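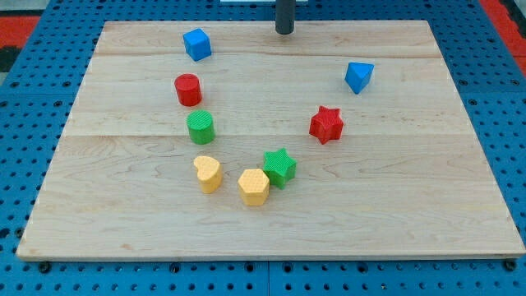
第4章 天板の設置と仕上げ

4.1 適用範囲

本章は、Vadberg架台にJisel天板を取り付け、無塗装の木部にMofokengオイルを塗布し、使用を開始するまでの作業を扱う。架台単体の据え付けは第3章、引き出しユニットの追加は第5章を参照のこと。

対象は無塗装仕様の天板である。出荷時に塗装済みの天板では、4.7および4.8を省略し、4.6の完了後に4.9へ進む。無塗装仕様かどうかは、天板裏面に貼付された検査票の「仕上」欄で確認できる。欄が空白の場合は作業を始めず、購入店に照会すること。

本章でいう「表面」は使用時に上になる面、「裏面」は架台に接する面を指す。「木口」は繊維の切断面が現れる端面、「木端」は繊維に沿った側面である。図面および検査票の表記も同じ用語に従う。

4.2 作業前の注意

注意:天板の持ち上げ、反転、架台への載せ降ろしは必ず2人で行う。1人が木口側、もう1人が反対の木口側を持つ。木端側だけを持って立てたまま運ばないこと。

注意:オイルをしみ込ませた布は、丸めたり重ねたりした状態で放置すると酸化熱により自然発火するおそれがある。使用後の処置は4.8の手順に従う。

注意:電動ドライバーは本締めに使用しない。ねじ山のつぶれ、および裏面インサートの抜けは保証の対象外となる。

作業場所は、直射日光と空調の吹き出しが天板に当たらない屋内とする。床暖房のある部屋では、オイル塗布の前日から塗膜の硬化が終わるまで運転を停止する。床には養生シートを敷き、その上に毛布または厚手の段ボールを重ねる。砂粒や金属くずが残っていると表面に傷が付くため、敷いた後に手のひらで全体をなでて異物を取り除く。

4.3 同梱品の確認

外箱を開け、次の部品がそろっていることを確認する。

Jisel天板
長穴金具 4個
固定ボルト
ばね座金および平座金
六角レンチ
水平調整用スペーサー(薄、厚)
検査票(天板裏面に貼付)
保証登録票

Mofokengオイル、研磨紙、塗布用の布は別売である。

欠品または破損がある場合は、梱包材を廃棄せずに保管し、検査票の番号を控えてTillevcombeの部品窓口に連絡する。連絡の際は、外箱側面の出荷ラベルも手元に用意する。梱包の角に潰れがあっても天板に損傷がなければ、そのまま設置してよい。ただし、角の内側で木口に割れが生じていることがあるので、次の点を調べる。

(1) 木口を斜めから照らし、はぎ合わせ部に沿った線状の開きがないこと。
(2) 爪を木口に軽く当てて動かし、段差に引っかからないこと。
(3) 裏面のインサートが木部から浮いていないこと。

木目の流れ、色調の濃淡、小さな節の有無は板ごとに異なる。これらは天然材の性質であり、交換の対象にならない。はぎ合わせの位置も一定ではない。

4.4 調湿

天板は含水率を調整して出荷しているが、輸送中の環境により表裏の含水状態に差が生じることがある。取り付け前に、設置する部屋で調湿を行う。

1. 梱包フィルムをすべて外す。片面だけを開いた状態にしないこと。
2. 同じ厚さの桟木を床に並べ、その上に天板を水平に置く。桟木の向きは天板の繊維方向に直交させる。
3. 天板の上に物を置かず、表裏の両面に空気が通るようにする。
4. 調湿期間は検査票の「調湿」欄に従う。冬季の乾燥した部屋では、欄に記載された期間のうち長いほうを採用する。
5. 期間終了後、直定規を幅方向に当て、反りの量を確認する。

反りが検査票の許容値以内であれば、次の工程へ進む。許容値を超える場合は表裏を返し、同じ期間の調湿をもう一度行う。それでも許容値に収まらないときは取り付けを中止し、4.12の手順で連絡する。

注記:壁に立て掛けての調湿は、自重によるたわみが残るため認めない。

注記:調湿中の天板に水拭きをしない。汚れは乾いた布または柔らかいブラシで取り除く。

注記:加湿器を使用する部屋では、吹き出し口を天板から離し、霧が直接当たらない向きに据える。

4.5 架台の準備

架台は第3章に従って組み立て、脚の仮締めが終わった状態にしておく。

1. 架台を最終的な設置場所に移動する。天板取り付け後の移動は、脚の継手に無理な力がかかる。
2. 前後の横桟の間隔を、内法で528 mmに合わせる。測定は左端、中央、右端で行う。
3. 3か所の測定値がそろわない場合は、脚の上部ボルトを緩め、横桟を動かして合わせ直す。
4. 対角線の長さを両方向で測り、等しいことを確認する。
5. 脚のボルトを本締めする。対角の順に、少しずつ均等に締める。
6. 架台の上面に水平器を置き、脚先のアジャスターで水平を出す。
7. アジャスターのロックナットを締める。

注意:アジャスターのねじ部が脚の下端から完全に見えている場合は、繰り出し過ぎである。床の高低差が大きい場所では、厚いスペーサーを脚先の下に入れてからアジャスターを戻す。

壁際に設置する場合は、架台の後面と壁の間に78 mmのすき間を設ける。配線ダクトを使用しない場合も同じ寸法とする。すき間の下に幅木がある場合、寸法は幅木の面から測る。

旧型架台(横桟の断面が角形で、側面に長穴のないもの)には、本章の長穴金具を取り付けることができない。変換板を別途手配し、変換板に付属する説明書を優先する。

4.6 天板の取り付け

木材は湿度の変化により、主に繊維と直交する方向に伸縮する。長穴金具はこの動きを逃がすための部品であり、ボルトは長穴の中央に置くことを原則とする。

1. 養生した床に、天板を裏面を上にして置く。
2. 長穴金具を裏面のインサート位置に合わせる。長穴の長手方向が、天板の繊維方向に直交していることを確認する。
3. 固定ボルトに、ばね座金、平座金の順に通す。
4. ボルトを指で回してインサートにかける。指で回らない場合は斜めに入っているので、いったん抜いてやり直す。
5. 六角レンチで軽く締め、金具が手で動かせる程度にとどめる。
6. 2人で天板を持ち、表面が上になるように返す。
7. 架台の真上から天板を降ろす。横から滑らせて載せると、金具が横桟に当たって曲がる。
8. 天板の前後左右の張り出しを調整する。左右は均等、前後は検査票の「前出」欄の値に合わせる。
9. 横桟の下から固定ボルトを通し、4か所すべてを仮締めする。
10. ボルトが長穴の中央にあることを下からのぞいて確認する。片寄っている場合は、金具側を動かして直す。
11. 中央寄りの金具から外側へ向かって本締めする。

締め付けは、ばね座金が平らになった位置で止める。平らになってからさらに回すと金具が木部に食い込み、伸縮を妨げる。

注記:ボルトを長穴の中央に置けないときは、季節を考慮して位置を決める。湿度の高い時期に取り付ける場合は、後の収縮を見込み、外側の端に寄せる。乾燥期に取り付ける場合はその逆とする。

注記:接着剤、両面テープ、木ねじによる追加の固定は行わない。天板と横桟の間にゴム板を挟むことも避ける。きしみ音が気になる場合は、横桟の上面にろうを薄く塗る。

取り付けが終わったら、表面の四隅を順に手で押し、がたつきがないことを確認する。がたつきがある場合は、該当する隅の金具を緩め、横桟との間に薄いスペーサーを入れて締め直す。厚いスペーサーは脚先専用であり、この箇所には使用しない。

4.7 下地の調整

1. 表面、木口、木端の順に、研磨紙で繊維方向に研磨する。研磨紙の番手はMofokengオイルの缶に記載された下地用のものを使う。
2. 木口は一方向に研磨する。往復させると角が丸くなる。
3. 角を面取りする場合は、当て木に巻いた研磨紙を斜めに当て、端から端まで同じ圧力で引く。
4. 掃除機で研磨粉を吸い取る。圧縮空気で吹くと、粉がはぎ合わせ部や導管に入り込む。
5. 固く絞った布で全面を一度拭き、毛羽を立たせる。
6. 完全に乾いた後、仕上げ用の研磨紙で毛羽だけを軽く落とす。
7. 再度、研磨粉を除去する。

研磨むらは塗布前には見分けにくい。部屋の照明を消し、低い位置からライトを当てて、繊維を横切る傷が残っていないことを確認する。傷が見つかった場合、その部分だけを研磨するとくぼみになるため、周囲を含めて広めにならす。

鉛筆の線は消しゴムで消してから研磨する。油性ペンの跡は研磨で除去できないことがある。溶剤を使用すると染みが広がるので、目立つ場合は塗布前に窓口へ相談する。

電動サンダーを使用する場合は、オービタル式に限る。ベルト式は削り過ぎになりやすく、はぎ合わせ部に段差が生じる。本体を止めたまま表面に載せておかないこと。

4.8 オイルの塗布

塗布は換気のよい状態で行う。火気を近づけない。缶は使用前に底から十分にかき混ぜ、泡が消えるまで待つ。

1. 裏面の見えにくい場所に少量を塗り、色と吸い込みを確認する。
2. 布にオイルを取り、表面の奥側から手前へ、繊維方向に延ばす。
3. 木口は吸い込みが多いので、表面より先に乾いた感じになった箇所へ追加で塗る。
4. 全面が均一に濡れた状態を保ったまま、缶に記載された浸透時間だけ待つ。
5. 乾いた布で余分なオイルを完全に拭き取る。表面に触れて指に油が付かないことを目安とする。
6. 拭き取りから約2時間後に、にじみ出たオイルがないか点検し、あれば再度拭き取る。
7. 缶に記載された塗り重ね間隔をおき、手順2から6を繰り返す。
8. 裏面の露出部にも、表面と同じ回数を塗布する。

注意:使用済みの布は、1枚ずつ広げて屋外で乾かすか、水を満たした金属製のふた付き容器に入れる。容器に入れた布は、自治体の定めに従って廃棄する。車内、ごみ袋、工具箱に一時的に置くことも禁止する。

拭き残しが硬化してべたつきが生じた場合は、新しいオイルを少量塗って軟らかくし、ただちに拭き取る。完全に硬化したものは、仕上げ用の研磨紙で落としてから塗り直す。

複数の缶を使用するときは、あらかじめ清潔な容器で混ぜ合わせる。ロットが異なると、着色タイプでは色の差が出る。余ったオイルは缶に戻さない。

裏面への塗布は、取り付け前に済ませておくこともできる。その場合は4.6の手順1に入る前に本項の作業を行い、塗布面が床の養生に付かない状態になってから天板を動かす。インサートのねじ部にはオイルを入れない。

4.9 使用開始までの取り扱い

最後の拭き取りが終わってから硬化が完了するまで、天板に物を載せない。硬化に要する時間は室温と湿度によって変わり、10月以降の気温が下がる時期は長くなる。缶の表に示された時間は標準状態のものである。

やむを得ず表面を覆う場合は、通気性のある紙を使う。ポリエチレンシートで覆うと硬化が止まり、しわ状の跡が残る。

硬化が完了したら、ボルトの増し締めを一度行う。手順は次のとおり。

1. 天板の上を片付ける。
2. 六角レンチを各ボルトに掛け、緩みの有無を確認する。
3. 緩みのあるものだけを、ばね座金が平らになる位置まで締める。
4. ボルトの位置が長穴の端に達していないことを確認する。

次回の点検は、季節が変わり暖房または冷房を使い始めた時期に行う。以後は年に一度でよい。

卓上に固定式の器具(クランプ、照明アーム、モニター支柱など)を付ける場合は、硬化完了後に行い、締め付け面に当て板を入れる。当て板の面積が小さいと圧痕が残る。器具の取り付け位置は、木口の近くとはぎ合わせ部の真上を避ける。

4.10 日常の手入れ

乾いた柔らかい布で、繊維方向に拭く。汚れが落ちないときは、水で薄めた中性洗剤を布に含ませ、固く絞って拭いた後、水拭き、乾拭きの順に行う。

使用してはならないものを以下に示す。

アルコール、シンナー、アセトン
塩素系漂白剤
研磨剤入りの洗剤
メラミンスポンジ
スチームクリーナー
シリコーンを含むつや出し剤

こぼした液体は速やかに拭き取る。鉄製の缶や工具を濡れたまま置くと、木材の成分と反応して黒い染みになる。鉢植えは受け皿の下にさらに脚付きの台を入れ、天板との間に空気の層を設ける。

熱い鍋、電気ケトルの台座、はんだごて台などは直接置かない。断熱マットを使用し、使い終わったら外す。樹脂製のデスクマットを敷いたままにすると、可塑剤が塗膜に移って粘着することがある。敷く場合は時々外し、位置を変える。

水滴を表面に落とし、玉にならずに染み込むようになったら、オイルの再塗布が必要である。再塗布は、仕上げ用の研磨紙で全面を軽くならした後、4.8の手順2から6を一度行う。

4.11 傷および変形の補修

浅いへこみ
へこみに水を数滴落とし、しばらく置いてから、濡らした布を当てて低温のアイロンで短く加熱する。へこみが戻ったら乾燥させ、研磨とオイル塗布を行う。アイロンは動かし続け、同じ場所に止めない。繊維が切れているへこみはこの方法では戻らない。

線状の傷
傷の深さが研磨で除去できる範囲であれば、4.7に従って周囲を含めて研磨する。深い傷は、同色の木部用パテで埋める。パテの部分はオイルを吸わないため、色の差が残る。

輪染み
仕上げ用の研磨紙で軽くこすり、オイルを塗布する。黒い染みは一般の研磨では除去できない場合がある。

木口の割れ
幅の狭い割れは、乾燥期に現れて湿度の高い時期に閉じることがある。パテで埋めると、膨張時に割れが広がる。爪が入る幅になったもの、または前回の点検より長くなったものは、印を付けて写真を撮り、窓口に送る。

反り
ボルトの位置を確認し、長穴の端に当たっているものがあれば緩めて戻す。表裏のオイルの塗布回数が異なる場合は、少ない側に塗り足す。重しによる矯正は行わない。

4.12 異常時の対処

症状:天板が横に動く
原因:ボルトの緩み、または座金の入れ忘れ
処置:ボルトを抜いて座金を確認し、4.6の手順11に従って締める。

症状:湿度の変わり目に大きな音がする
原因:締め過ぎにより伸縮が妨げられている
処置:全ボルトを緩め、しばらく置いてから締め直す。

症状:ボルトが空回りする
原因:インサートの抜けまたは破損
処置:使用を中止し、該当箇所の金具を外して窓口に連絡する。接着剤による応急処置は行わない。

症状:オイルが乾かない
原因:拭き残し、低温、換気不足
処置:再度拭き取り、室温を上げて換気する。改善しない場合は4.8の注記に従って塗り直す。

症状:手を置くとざらつく
原因:毛羽の残り、または塗布中に付着したほこり
処置:仕上げ用の研磨紙で軽くならし、オイルを薄く一度塗る。

症状:調湿を繰り返しても反りが許容値を超える
原因:輸送中の吸湿、または部屋の湿度が使用範囲外
処置:天板を桟木の上に水平に置いたまま、検査票の番号、直定規で測った反りの量、部屋の温度と湿度を窓口に知らせる。

連絡時に必要な情報は、検査票の番号、架台の型式、取り付けを行った月、症状が出た箇所(前後左右の別)である。返送を指示された場合は、金具を外し、木口に保護材を当てたうえで元の箱に収める。元の箱がないときは、代替の梱包を窓口で手配する。

4.13 改訂記録

4.5に旧型架台の変換板に関する記述を追加。担当 Uldis Paju
4.6のボルト位置の注記を季節別に変更。担当 Tõnu Dambrauskienė
4.8に複数缶使用時の混合手順を追加。担当 Uldis Paju
4.11の「反り」から重しによる矯正手順を削除。担当 Tõnu Dambrauskienė

引き出しユニットを取り付ける場合は、4.9の増し締めが済んだ後に第5章へ進むこと。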